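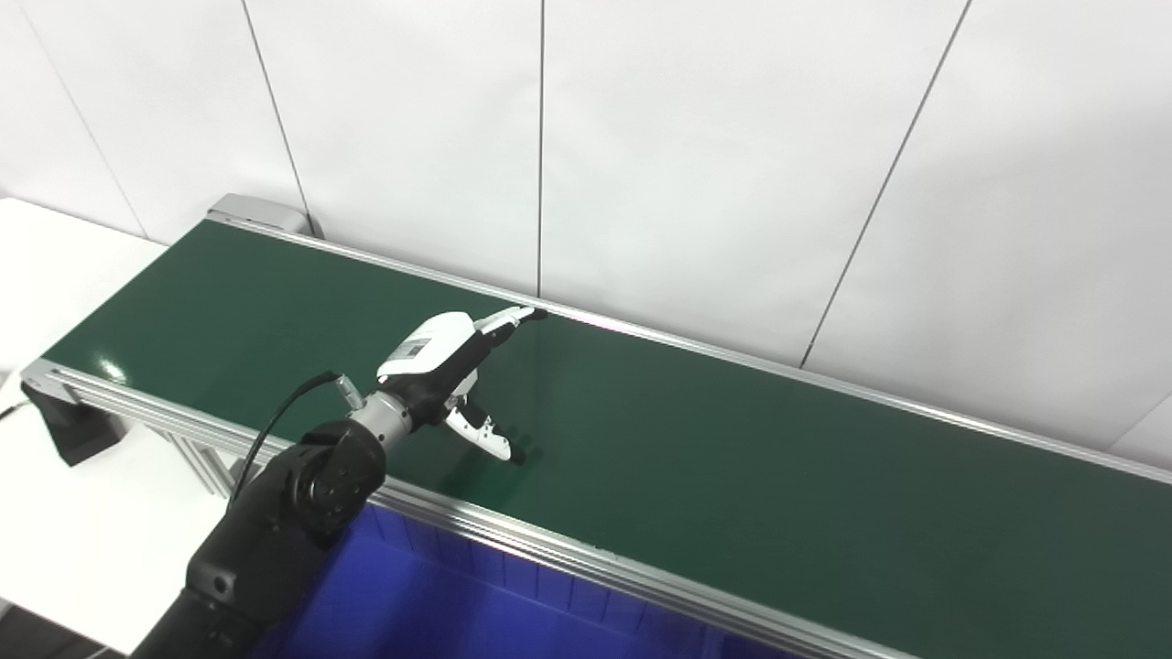 ## Cleaning up a green conveyor belt

I spent most of April on the packing line, and most of that time went into the belt. It is the glossy dark green kind, on a frame made of slotted aluminum rail, and it had a year of tape glue and label backing on it before I started. A couple of people have asked what I did, so I'm writing it down while I still remember the order.

We pack small orders for Flavico and Grultel, mostly jars and pouches. The belt doesn't have a hard life. It gets sticky more than it gets dirty. Cardboard dust lands on the glue, and after a few months you have gray patches that boxes catch on.

## The belt surface

I started with warm water and a little dish soap on a microfiber cloth. That took off the dust and did nothing for the glue. Next I tried a citrus label remover, which softened the glue but left a film that took three rinses to get rid of. I wouldn't use it again.

What worked in the end was a plastic scraper (the kind sold for glass cooktops) followed by isopropyl alcohol on a rag. Check with whoever made your belt before you do this. Ours said a quick wipe was fine and soaking was not. I scraped one arm's length at a time with the power unplugged, wiped it, and then pulled the belt along by hand to bring up the next stretch. The whole loop took me 52 minutes, including a break to find more rags.

A clean belt is very shiny. Ratih Sitompul, who packs at the table end, said the overhead light bothered her for the first few days. You get a glare spot near the end and streaks farther along. We moved one lamp and she says it's better.

## The rails

The grooves in the rails are the slow part. Every channel collects grit, and a vacuum only gets the top layer. I wrapped a thin rag around a flat screwdriver and ran it down each channel, then vacuumed, then did it again. An old toothbrush works for the corners but it flicks dust onto the belt, so do the rails first. I did them second and had to wipe the belt over.

I found two T-nuts in the near rail that weren't holding anything. I left one in for a future bracket and put the other in the parts drawer.

Don't use steel wool on the aluminum. Ikhsan Khoo tried it on a spare piece and the scratches show from across the room.

## Tracking and tension

After the cleaning, the belt wandered toward the far rail. I think the glue had been adding enough drag to hide the problem. The fix was at the end roller. Our frame has an adjusting screw on each side, and I turned the one on the side the belt was drifting toward, a quarter turn, then let the belt run for several minutes before touching it again. It took me three goes. The first time I got impatient and turned it twice in a row, and the belt went the other way.

Write down how many turns you've made and on which side. I used masking tape on the housing and a pencil.

For tension I went by the manual, which is a photocopy from 1999 and hard to read in places. If the belt slips under a full box it's too loose. If the motor sounds like it's working hard with nothing on the belt, back it off.

## The table

The white table beside the belt needed moving too. It had crept away over the winter and left a gap that swallowed pens and tape rolls. I pushed it back up close and marked the floor where the legs go. The top is plain and matte and shows every pencil mark, but it wipes down with the same soap and water.

I also moved the tape dispenser to the far corner of the table, where Ratih doesn't have to reach over anything to get to it. She moved it back the next morning. It's staying where she wants it.

## What I bought

- Plastic scraper with spare blades
- One bottle of isopropyl alcohol, with about half left
- A bag of microfiber cloths, the cheap ones from Bellamy
- Label remover (skip it)

The total came to 19 dollars, and the scraper was the only thing I couldn't have found in the supply closet if I'd looked harder.

I've switched us to paper labels with a weaker glue for the Grultel boxes. They peel off the belt with a fingernail. The Flavico ones are preprinted, so we're stuck with those until the roll runs out. I plan to wipe the belt at the end of each week and leave the rails for every second month.

Next is the floor under the frame, which I haven't looked at closely yet. I need to borrow a longer vacuum hose first.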